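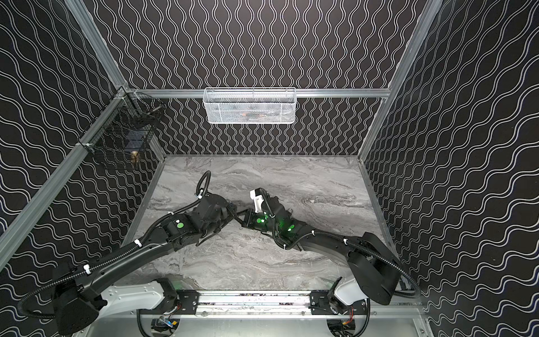 Man solle die Position Sadico nicht vor dem Zwischenbericht im Januar verkleinern, lautete ein Einwand aus der Runde, denn der Kurs habe die schwachen Zahlen bereits vorweggenommen. Der Einwand wurde auf Wunsch an den Anfang des Protokolls gesetzt.

**Protokoll der Sitzung des Anlageklubs, 18.09.2026**

**1. Protokoll der letzten Sitzung**

Genehmigt mit einer Korrektur: Die Dividendeneinnahmen betragen 1.314 Euro und sind vollständig auf dem Verrechnungskonto verbucht.

**2. Sadico**

Der Antrag war, die Hälfte der Aktien zu verkaufen. Dafür wurde angeführt, dass der Titel seit dem Frühjahr hinter dem Branchenindex bleibt und dass die Marge zweimal gesunken ist. Dagegen sprach der oben genannte Einwand. Nach längerer Diskussion wurde der Antrag mit fünf zu drei Stimmen abgelehnt. Der Titel bleibt unter Beobachtung. 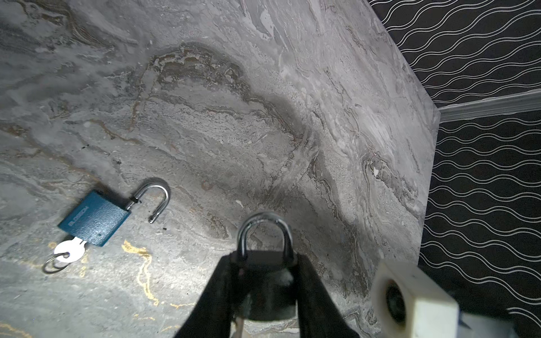 *Iten*

**3. Tidara**

Die Mehrheit sieht Tidara weiterhin positiv, möchte aber nicht zum heutigen Kurs kaufen. Es wurde gefragt, ob der Umsatz mit Wartungsverträgen in der Präsentation richtig getrennt ist – diese Frage konnte in der Sitzung nicht beantwortet werden. Bis zur nächsten Sitzung wird der Geschäftsbericht noch einmal gelesen. Kein Beschluss.

**4. Freie Mittel**

Auf dem Verrechnungskonto liegen 3.963 Euro. Vorgeschlagen wurde, den Betrag in einen breiten Indexfonds zu geben. Ein anderer Vorschlag war, ihn als Reserve zu behalten, bis über Tidara entschieden ist. Der zweite Vorschlag wurde ohne Gegenstimme angenommen.

**5. Depotgebühren**

Die Bank Albers hat ein neues Preisverzeichnis geschickt. Für Limitaufträge, die nicht ausgeführt werden, wird künftig eine Gebühr verlangt. Der Klub bittet schriftlich um Auskunft, ob diese Regel auch für bestehende Aufträge gilt.

**6. Verschiedenes**

Die Unterlagen sollen früher verschickt werden, möglichst eine Woche vor der Sitzung. Der Termin der nächsten Sitzung wird per E-Mail mitgeteilt.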